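Landance Delivers First Coastal Radar Relay Units for Dutar Strait Monitoring Program

Landance has completed delivery of the first batch of shore-based radar relay units under the Dutar Strait Monitoring Program. The units passed acceptance testing in February and have been handed over to the program office for installation at sites on the northern side of the strait.

Each unit collects track data from existing coastal radars, merges it with vessel identification signals and forwards a single combined picture to the regional watch center at Aguiar. The relay does not transmit radar energy of its own. It operates from shore power or from a trailer-mounted generator and can run unattended for up to 900 hours between service visits.
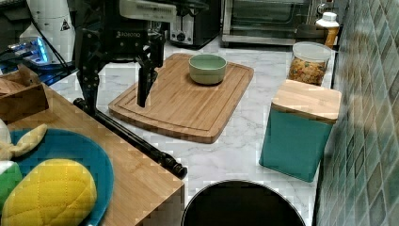
Gripper and bamboo cutting board on a marble countertop.

Acceptance testing covered data latency, loss of link, operation in salt fog and recovery after a power failure. During the link trials, the units held a stable connection to the watch center over a distance of 75 miles using one intermediate mast. Total test time across the batch was 1,499 hours.

"The requirement was a common track format that every station on the strait can read without conversion," said Hanan Karaki, program director at Landance. "The delivered software meets that requirement, and the same version will be loaded at all sites."

The encryption module was supplied by Bandus under a separate subcontract. It is mounted in a sealed bay and can be replaced in the field without opening the main enclosure. Bandus will also provide key management training for watch center staff.

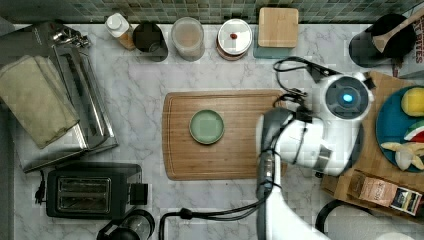
Robotic arm beside a cutting board and a small pale green plate.

Installation will proceed from east to west. The existing reporting network will remain in service during the changeover, and each station will run both systems in parallel before the older equipment is switched off. Mariners are not required to change their reporting procedures.

"Parallel running gives the operators a direct comparison on live traffic," said Berenice Beltrán, who leads systems integration for the program. "Stations move over when their track counts agree within the limits set in the test plan."
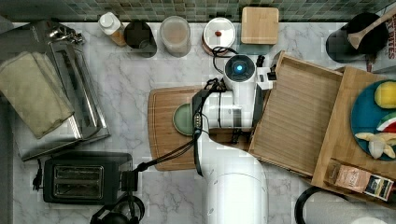 White robot arm over the countertop, with a light wooden tray at right.

Some 200 operators and maintenance technicians will be trained at Aguiar. The course includes classroom instruction, simulator work and a supervised watch. Spare parts will be held at the same location.

A second batch, with an additional interface for airborne sensors, is in production. Delivery dates will be announced by the program office.

About Landance
Landance designs and supports surveillance data systems for coastal and border agencies.

Media inquiries: Landance Press Office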